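# Softić folding study: your questions answered

Thank you for all the kind messages since we put the first results up – we've had far more than we expected, and we've tried to gather the ones that keep coming back. Softić is our small study into teaching robot arms to handle soft clothes, run from Plostlow and Tralholm. The people who show the robot what to do use hand-held grippers at home, on whatever bed or table they have.

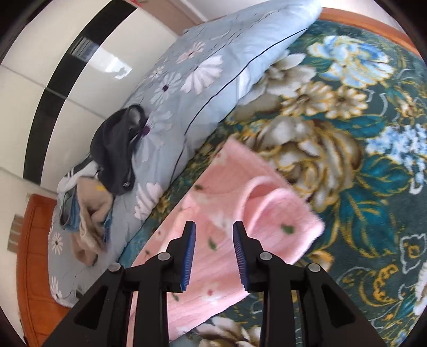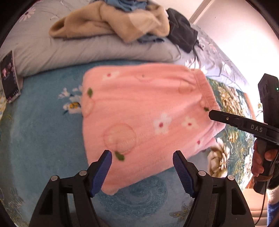

Soft pink fabric on a bed, with blue-padded gripper fingers open over it.

**How many demonstrations does the robot need before it can fold something new?**

For a garment of a sort it has already met (another pair of trousers, say), our method got by on 300 demonstrations. For a sort it had never met at all, it needed a good deal more, and we wouldn't like to put a firm number on it yet. The whole collection stands at 2,707 demonstrations, and we train on all of them first before narrowing down to one type of garment.

**Why don't you simply drive the robot by remote control?**

We did start that way! It was slow, and people grew tired and rather cross with it. With a gripper in the hand you feel the cloth tug and slip, so you move much as you would when doing your own washing. The recordings then come out smoother, and the robot seems to learn smoother habits from them.

**What is Flisex?**

Flisex is the name we gave to the learning method itself. It looks at the last moments of video from the grippers and plans a short run of movements, 8 at a time, then looks again and plans afresh. Cloth rarely does what you expect, so planning a long way ahead was wasted effort in our tests – the fabric would sag or roll, and the rest of the plan no longer fitted.

**Does it cope with patterned bedding?**

Mostly, though it took us a while to get there. Our early version was trained on plain tabletops and would happily try to pick up a printed flower. Once we had added recordings from busy, colourful homes, those mistakes became much rarer. They haven't gone away altogether, and fluffy cloth on a fluffy blanket is still the hardest thing we ask of it.

**Do you need two grippers for every fold?**

For small things like flannels and socks, one will do nicely. Anything with a waistband or sleeves goes better with 2, as one can hold the edge still while the other brings the far side over.

**Can I have a look at the recordings?**

We hope to share a first portion in May, once we've finished checking that nothing private has slipped in. Checking is slow work, I'm afraid, and we would sooner be late than careless with somebody's bedroom.

*Page last updated December 24, 2023*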